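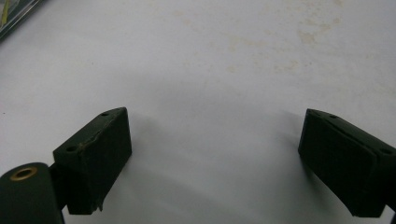 The white tabletop, reconsidered

Matte white is the most requested finish for work surfaces in small flats and studios, and the one most often returned. Ernton, which supplies tops to joiners, logged 2,582 orders for it last year. Glare is the usual complaint, followed by marks.

Both depend on sheen. A gloss top reflects a ceiling lamp as a hard spot; a matte one spreads the same light into a pale grey-white field that is easier to read and write on. The cost is in cleaning. A rougher finish holds graphite and tea, and abrasive pads polish it into shiny patches that cannot be reversed.

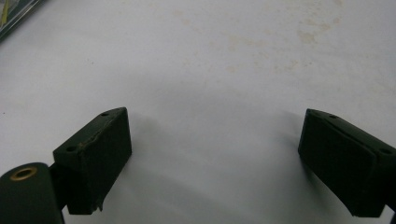

Wondgate tests its finishes with 3,000 passes of a damp cloth under a fixed weight. Its Evmont top showed no change in sheen. The cheaper Meng had begun to shine along the front edge, where forearms rest.

For daily care, use warm water and a little washing-up liquid, then a dry cloth. Leave dried ink under a wet cloth for 2 minutes before wiping. Keep bleach away from the edging, as it weakens the glue on most tops. A new top should be left clear for 13 hours after fitting so that the sealant at the wall can set.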